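Jirthorpe Test Cell, Upkeep Meeting
Minutes, Nov 9, 2021

Present: Silviu Sima (chair), Vlasta Radonjić, Octavio Ocampo, Eskil Kvam (minutes)
Apologies: Kastriot Vasić

1. Previous minutes
Accepted with one correction. The spare wrist cable was ordered in September from Stondine, not from Ristić.

2. Arm, regular upkeep
Octavio reported the arm at 939 hours. The joint check is due at 950, so he will do it before the next set of runs. The base bolts were retorqued and marked. Vlasta asked that the torque figures go in the cell log and stop being kept on loose sheets. Agreed.

3. Gripper
The left finger pad on the real gripper has worn at the tip. Octavio will fit a new pair and run 500 open and close cycles with no load. Old pads to be kept in the drawer until the cycles are done.

4. Simulated cell
Vlasta has moved the Tovwood kitchen model to the new arm file. The base position still needs to be matched to the real mount, where the plate can be shifted up to 80 mm along the rail. Silviu wants the model fixed to the real setting before anyone tunes the approach to the bottles. The start pose was looked at and left as it is for now.

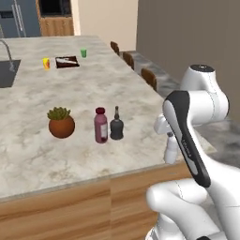

Fig. 1. Kitchen model, arm at the island with the gripper near the dark bottle.

Eskil asked for the joint limits to be checked against the controller. Vlasta will do this with Kastriot.

5. Actions
Octavio: joint check, finger pads, cycle run.
Vlasta: base position, joint limits.
Eskil: add torque figures to the cell log.

Next meeting to be set once the joint check is done.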